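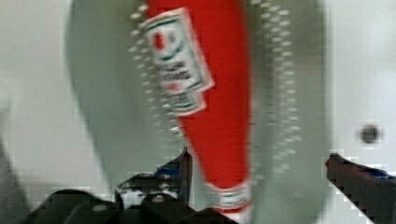

*Red plastic condiment bottle, squeeze-bottle shape, with bordered label.*

## Kaltau 30 Label Stock

Kaltau 30 is a white film label stock for squeeze bottles and other containers that flex in use. It is supplied by Lirkbridge in rolls, cut to order, with a permanent adhesive on a paper liner.

| Property | Value |
|---|---|
| Part number | 3965 |
| Face material | White polyethylene, matte |
| Adhesive | Permanent acrylic |
| Roll length | 100 m |
| Core | Cardboard, plain |
| Minimum order | 2 rolls |

### Application

Apply to clean, dry bottles at room temperature. Wipe off mold release before labeling. Bottles should be filled after the adhesive has set for 30 minutes. On tapered bottles keep the label on the straight part of the wall; a flat rectangular label will wrinkle on a double curve.

### Printing

Accepts thermal transfer with resin ribbon and most flexographic inks. Wax ribbon smears on contact with oil and vinegar and is not supported. Border colors can be preprinted.

### Storage

Keep rolls in the original bag, out of sunlight, lying flat. Opened rolls should be used by the date on the core.

### Ordering

The older Cluvlow liner was withdrawn in November. Existing Cluvlow die settings need a new depth check before use. Samples and die drawings: Marcus Mercado, Lirkbridge sales desk.

Sheet revised 10 April 2020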